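Preparing a Gridded Paper Surface for Sorting and Layout Work

Gratstead Community Workshops
Guide 19: Table Preparation

A papered and taped table provides a clean, inexpensive surface for sorting small items, planning a table setting or laying out pieces before assembly. The method set out in this guide is used in all Gratstead workrooms. It requires no special skill and can be completed by one person, although a second pair of hands is helpful when the paper is unrolled.

Materials

Brown kraft paper, wide enough to cover the tabletop
Blue painter's tape
Tape measure or long ruler
Pencil
Scissors
Soft, dry cloth

Covering the table

Clear the table and wipe it with the cloth. Unroll the paper along the length of the table and leave a small margin on every side. Smooth it from the center outward, fold the margins under the edge and fasten them with short pieces of tape. Light creases will remain in most papers and do not affect use. A deep fold that lifts from the table should be pressed flat by hand before any lines are marked.

Marking the grid

Decide on the size of the squares according to the largest item to be placed. For bowls, cups and similar pieces, the Frimpong workroom uses squares of 30 centimeters. Mark the intervals in pencil along all four sides of the table.

Lay the long strips of tape first, joining each pair of pencil marks. Hold the tape slightly above the paper, pull it straight and lower it in one motion. Press it down only when both ends are in position. Then lay the cross strips in the same manner – these will pass over the first set and help to hold it in place.

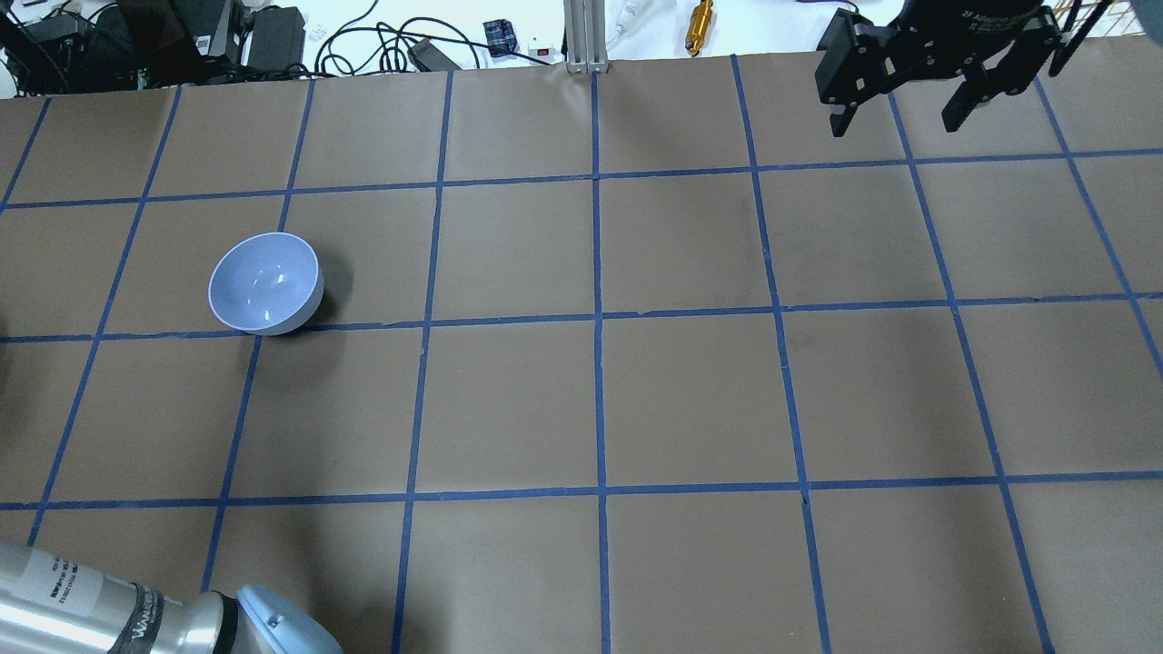
Place each item well inside its square wherever space allows. If an item regularly reaches the tape, the squares are too small for the work and the grid should be laid again at a larger size. Bowls and other round pieces are best set down from directly overhead, so that the base can be judged against the lines on all sides.

Care and replacement

Wipe up spills at once, as damp paper will stretch and pull the tape out of line. Single strips may be lifted and replaced during the week. Torn or stained paper should be removed in full. Peel the tape back slowly at a low angle to avoid leaving adhesive on the tabletop.

Paper and tape may be requested from the Grelora supply room under stock number 439.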